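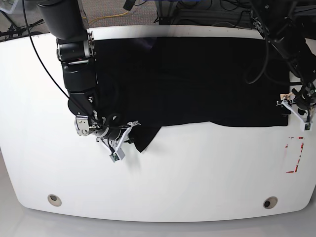 Student Projects: Textiles and Color

Why Does Black Fade First?
Project report by Tamsin Pennington

I started this project with a drawer full of black T-shirts that no longer matched each other. One had gone brown, one had gone almost green, and my favorite looked gray next to my newest one! I wanted to know how much of that comes from washing and how much from sunlight.

My advisor, Sharon Tanui, helped me plan the test. We cut 100 swatches from the same bolt of black cotton and split them between a sunny window, a dark closet and the washing machine. 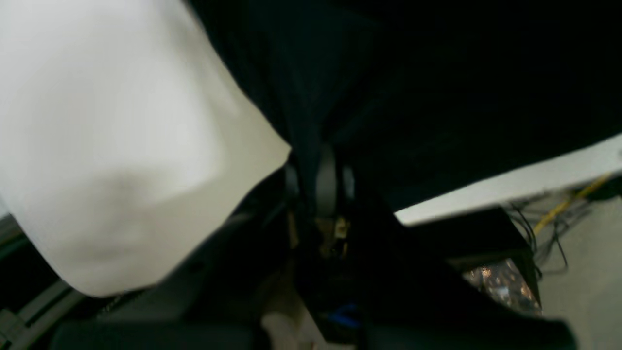

The window group changed fastest, and I loved checking on it every Friday. I scored each swatch with a light meter app, where a higher number means a paler cloth. New fabric read 700. By December the window swatches averaged 860, while the closet ones had hardly moved.

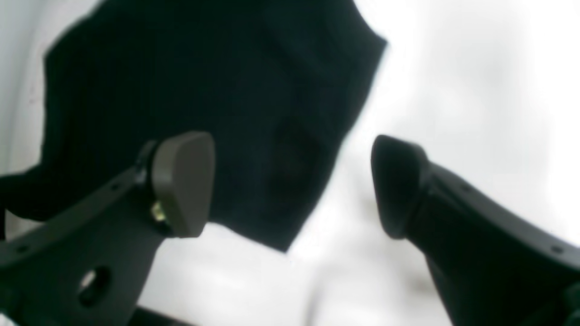 Black dye is usually a mix of several colors, and they don't all break down at the same speed. When one goes, the others start to show. Dark cloth can lean toward another color anyway, like the navy-to-near-black, knit-like fabric in the photo with its faint green-teal cast, so I judged every swatch against a piece of its own bolt. That made the small shifts so much easier to spot!

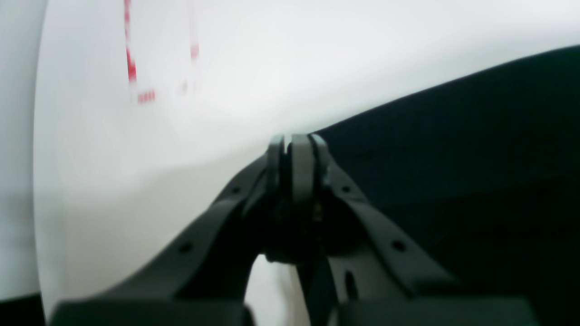 What I Would Change

I'd use a real colorimeter, and I'd add polyester. I'd also like to try cold water only, which I ran out of time for.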